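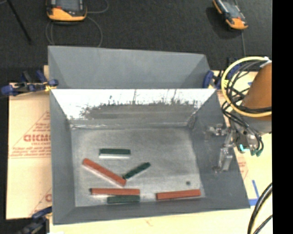
Print this thread | E-mail this thread

Prurka x Stemolmont capsule - who's in?

waxedhem
September 6, 2018

OK the lookbook is finally up and I have been grinning at my screen all morning!! For anyone who missed the teaser, Prurka (the rainwear people) handed their whole archive to Stemolmont and let the studio cut it up however it liked. We get a coat, an overshirt, a pair of trousers and a bag, so 4 pieces total, and every one of them uses sailcloth from old stock somewhere. The coat has the storm collar from the early Prurka fishing jackets, only it's been moved down and turned into a sort of half cape across the back. I love it so much.

Coat is 600, bag is 35 more than the regular Prurka tote. Out in January. Who's getting what?

doublewelt
The trousers. Those pleats! They start below the waistband and open out at the knee, and I've watched the walking clip far too many times. Very happy that they went with a side zip as well, my last Stemolmont pair had five buttons and I was late for everything.

raglan_sally
Going to be the grump. 600 for a coat with raw edges at the cuff? I have a Prurka shell that I've worn through years of awful weather and it's taped on every seam. The product page for this one says "water resistant" and leaves it there. If you put the Prurka name on a raincoat I want to be able to stand in the rain in it.

I do like the bag.

waxedhem
@raglan_sally fair point on the seams, I went back and looked and you're right, only the shoulders are taped. I still think it's a coat first and a raincoat second though. The half cape sits right over the shoulders, where most of the rain lands anyway. And the raw edge is bound on the inside! There's a close-up near the end of the lookbook, keep scrolling.

raglan_sally
I scrolled. Bound on the inside is better than I thought. Still wouldn't wear it on a boat.

pocketflap
Has anyone seen the sizing chart? Stemolmont runs long in the arm and Prurka runs boxy, so I have no idea what happens when you add them together. I'm between a small and a medium in everything on earth.

doublewelt
The chart's on the Stemolmont site under the overshirt, not under the coat for some reason. Chest on the medium overshirt is 24 inches laid flat, so pretty roomy. I'd go small unless you want a big sweater under it.

pocketflap
Thank you!! Small it is. I was going to do the overshirt over a thin knit, so that's perfect. The rust color or the gray? I keep changing my mind.

waxedhem
Rust, rust, rust. The gray is nice but you can get a gray overshirt anywhere, and the rust has that contrast stitching down the placket.

nine_oz_duck
Gray for me. The rust is going to fade at the elbows inside a year, I had a Prurka smock in a color close to that and it went pink on the folds. Some people like that look, I guess.

waxedhem
I AM some people. Pink folds sound great.

selvedgefan
Am I the only one who thinks the Erraji collaboration did this better? Same idea with the old sailcloth, same sort of collar, and they did it two seasons ago. I like Stemolmont a lot, but when I saw the cape back my first thought was "oh, the Erraji parka."

doublewelt
Sort of? The Erraji cape came off with snaps and this one is cut in one piece with the yoke. It changes how it hangs. I own the Erraji and the snaps pull on the cloth when your pockets are full, so I'm excited to try a version where that can't happen.

selvedgefan
Huh, didn't know it was one piece. That would fix my main gripe with mine too. I still say they owe Erraji a drink.

nine_oz_duck
Both of them owe old fishing capes a drink.

raglan_sally
Finally something we all agree on.

pocketflap
Do we know which shops are carrying it? My nearest is Floltudard and they've only had Prurka basics lately, socks and the plain shell.

waxedhem
I emailed Floltudard this morning (couldn't help myself) and they said they're getting the bag and the overshirt for sure, and they're waiting to hear on the coat. Trousers are online only - sorry doublewelt, no trying on.

doublewelt
Noooo. OK, ordering two sizes and sending one back then. Will post fit pictures in the January thread. If anyone's a 32 waist and wants the spare before I return it, message me.

raglan_sally
Fine, I've put my name down for the bag. In the rust.

Print this page | E-mail to a friend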